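Tromirex open day: an afternoon of steering a robot by hand

I'd signed up for the Tromirex open day mostly for the coffee and the parking, and I stayed until they switched off the lights! Elvira Restrepo runs the teaching lab on the second floor, and she had us at the controls before we'd even found a place for our coats.

Her bench is the simple one: a wooden board apparently clamped or bolted down, a handful of toy blocks, and an arm with a single finger that pushes things. You steer with a small joystick while the computer records every move. The lab has 3,663 of these runs saved so far.
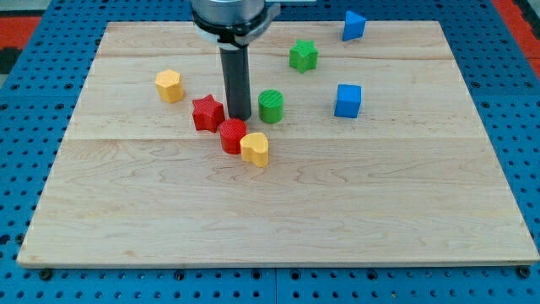

My first try was a mess — I wanted the star next to the heart and kept shoving it sideways past it. Elvira told me to slow down and push through the middle of the block, and the next run went in, wobbles and all. She keeps the wobbly ones too, so the robot sees how a person recovers from a bad push.

Downstairs, Begoñe Barroso was letting people grab a bigger arm by the wrist and walk it through a pouring motion (lighter than I expected). The line was long, so go there first. They're doing it again next January.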